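Chapter 5
Shared Food, Shared Tables

I spent most of my first year in Enach being rude without knowing it. I'd arrive at somebody's house, be offered a plate of something, say "no thank you, I've just eaten", and sit down feeling I had behaved rather well. It was Pascal Jacquet, my landlord at the time, who finally took me aside one Saturday and told me that I'd upset half the street (he was laughing, but he meant it). In that street you took one. You could leave it on your saucer all evening if you liked, but you took one.

So this chapter is about food that people put out for each other, and what they think they're saying when they do it. Chapter 4 dealt with meals: who cooks, who sits where, who gets served first. Now I want to look at the smaller stuff, the bowls and plates that sit between people when no meal is going on at all.

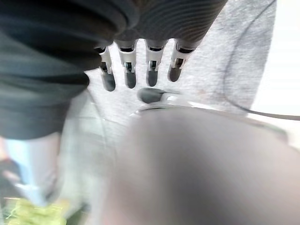
Sociologists were slow to take an interest in any of this. Big feasts got plenty of attention, weddings and harvest suppers especially, but a dish of nuts hardly seemed worth a notebook. The study I always send students to first is the Pisance survey, which Anatole Joly ran with a very small budget and a great deal of cheek. He asked 1,000 households one question: what do you put out when someone drops in? Only 22 said "nothing". I love that number! Even people who told him they disliked visitors had a tin of something ready for them.

Joly's other finding is the one we'll keep coming back to. Food that can be picked at, like grapes, olives or small biscuits, was put out early and left out. Food that had to be cut, like cake, came later and had a little ceremony attached to it. He called the first kind "open food" and the second kind "held food", and I'll use his terms from here on. Do learn them now, as section 5.2 leans on them heavily.
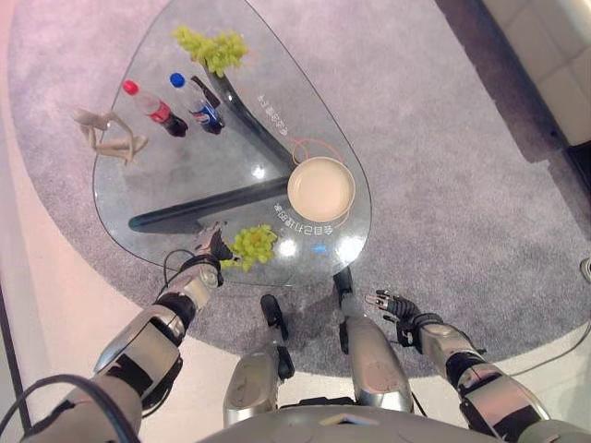
Figure 5.1 Open food: green grapes on a glass table.

Where the food sits matters too. A low table in the middle of the room belongs to everybody, while a sideboard makes each guest get up and be seen getting up. In Lirkatard, where I did my own fieldwork one very wet June, people moved the dish closer to a shy visitor a bit at a time and never mentioned it.

Before you read on, think back to the last house you visited and jot down what was offered, where it was put, and who reached for it first. Keep the note somewhere safe. You'll need it for the exercise on page 77.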